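Search this site Enter keywords Search

Shape block sets added to the Hrytsenko Toy Library

The Hrytsenko Toy Library has added a new range of shape and colour sorting sets to its lending shelves. The sets are available to all registered families and to childminders holding a group membership.

The purchase was made possible by a grant from the Zotton Fund, which supports early years provision in the district. It covers 65 sets of plastic blocks, together with storage bags and replacement pieces. Each set is lent with a printed card of suggested activities, prepared by staff at the Tuken Nursery School.

The blocks come in plain solid shapes, among them cubes, cylinders, triangular prisms and five-pointed stars, and in a small number of strong colours. Children may be invited to group the pieces by colour, by shape, or by both at once. The activity card also suggests simple building and matching games for younger children, who should be supervised at all times.

Sets may be borrowed for 2 weeks and renewed once, provided that no other family has placed a reservation. Group members may take up to three sets at a time. The deposit remains unchanged, and there is no additional charge for the new range.

Families who attended the open morning in June were able to try the blocks before they were placed on general loan. Comments received on the day asked for a flat, firm surface to be lent with the sets, as pieces tend to topple on carpet. The library has accordingly bought a number of wooden boards from Prover, and these can be requested at the desk. 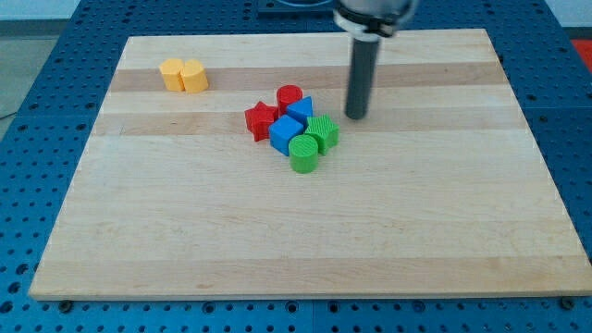
Borrowers are asked to check the contents against the list inside the bag before returning a set. Blocks should be wiped with a damp cloth and dried fully. They should not be placed in a dishwasher. Missing pieces should be reported to the desk so that a replacement can be issued before the set is lent again.

Reservations can be made in person or by telephone during opening hours. The desk closes at 4.30 pm, and returns left after that time will be recorded on the next working day.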